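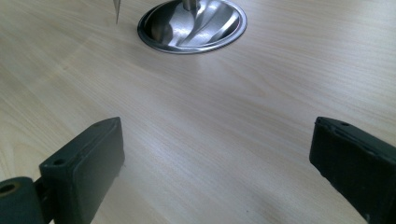 Desk grommet

A desk grommet, also called a cable port or, in the older trade catalogues, a wire hole liner, is a fitting that lines a hole in a work surface so that cables can pass through it. It consists at minimum of a ring. Most also have a lid, which in offices is usually found in a drawer some distance away.

Name

The word came into English from an old French term for a curb or bridle chain, and spent its early career at sea, where a grommet was a loop of rope. Sailmakers used it for the reinforced eyelet in canvas, and it passed from there to tents, tarpaulins, boots and finally furniture. Sailors often said "grummet", and a few joiners still do. Furniture dealers prefer "cable management solution", a phrase that adds a good deal to the invoice and nothing to the hole.

Origins

Desks managed without holes for several centuries. An inkwell was sometimes let into the top, and school desks kept the inkwell hole long after the ink had gone, giving pupils somewhere to put pencil shavings. When electric lamps and telephones arrived, their flexes were simply led over the back edge, where they were pinched against the wall.

The change came with the desktop computer, which brought a screen, a keyboard, a printer and a separate lead for each. Offices that had bought large flat desks on the promise of a clear surface found them covered in wire. Early remedies were home-made, and many were cut by people who had borrowed a drill for the afternoon. The ring was introduced partly to protect the cable and partly to hide the edge of what they had done.

Among the smaller makers was Mladenović, a hardware firm that had previously concentrated on drawer pulls. Its first grommet was a drawer pull with the middle missing. The company's catalogue called it "a natural development". The rival Cluteck range followed, offered in black, grey and a brown that matched no known desk.

Types

The plain ring is the simplest kind and has no moving parts. The capped grommet has a lid with a notch for the cables, which can be turned to make the opening larger or smaller until the notch breaks. Brush grommets fill the hole with stiff bristles and are popular where draughts or dropped pens are a concern. Powered grommets contain sockets, and in the dearer models these rise from the desk when pressed. The Trindix pop-up unit was admired for its slow, stately rise and criticised for doing it during meetings.

Plastic is by far the commonest material. Metal versions are sold for boardrooms and reception counters, where they are often mistaken for ashtrays, bins or, in one hotel, a bell.

Fitting

The hole is cut with a hole saw, usually from the finished side of the top to avoid splintering the surface. Masking tape over the mark helps. The grommet is then pressed in by hand and should need no glue, although glue is often found.

Position is a matter of lasting dispute. A central hole at the rear suits a single user and looks tidy, but leaves the ring directly behind whatever is being worked on. Corner holes are less obtrusive and always in the wrong corner. The joiner Haris Vasić, whose manual on office fitting went through 3 editions, advised drilling only after the desk had been used for a month. Customers, he noted, preferred to drill at once and move the desk.

The Mollside survey

The fullest study of the subject was carried out at Mollside, a business park, by the office planner Drita Leka. Leka inspected 828 desks with grommets and found that 300 had no cable passing through them at all. The leads on these desks went over the back edge. Among the objects recovered from beneath the remainder were paper clips, sugar sachets and 2 wedding rings, both of which were claimed.

Decline

Wireless keyboards and thinner screens have reduced the need for desk holes, and their disappearance has been forecast regularly. Manufacturers report steady sales. Chargers have taken up much of the space the older cables left, and a desk that already has a hole is seldom sold without something to put round it.

See also: Cable tray; Escutcheon; Eyelet; Inkwell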